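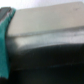
Okay, I finally did the bread box shelf. Been putting it off since June and it took one evening!! Small thread on cleaning up a kitchen counter, for anyone else who loves this stuff as much as I do.

1/ First thing: everything comes off. Everything. I put it all on the dining table and had a good look at it. We own so many boxes and tins for a household of two. I love them all.

2/ Boxes with flat lids are my favorite thing in the world. You can stack on them, set a mug on them, wipe them in one pass. The round-topped tin my aunt gave us is gorgeous and it makes me crazy, because it wastes the whole shelf above it.

3/ Wiping tip I got from Ilse Hamann's kitchen blog – go along the seam under the lid first, then the top, then the front. Crumbs fall down, you chase them down. I used to do it the other way and did everything twice.

4/ For the seam itself I use an old soft toothbrush and barely damp cloth. No spray. Spray gets into the gap and sits there, and then the lid sticks the next morning (ask me how I know).

5/ Pale boxes show every coffee drip. Still worth it! Our kitchen faces north and anything light on the counter makes the whole corner feel bigger. 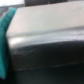
6/ Glossy edges are a different job. A dry microfiber cloth, the long way, light hand. If you go in circles you get smears that only show up when the lamp is on, and then you can't stop seeing them.

7/ Dark shiny stuff same deal, only more so. Fingerprints, dust, all of it. I do those last with a fresh cloth and I'm so happy when they come up clean.

8/ Measure before you put anything back! My shelf is 90 cm wide and I had been trying to fit 40 cm boxes on it three across. For two years. I drew it on the back of an envelope and laughed out loud.

9/ So now it's two big ones side by side, with the little Tilik tin squeezed in at the end for tea. It fits like it was made for it – I keep walking back in to look.

10/ Next up is the drawer with the lids that belong to nothing. If you have a system for lids please, please tell me. I'll try anything, and I'll post how it goes.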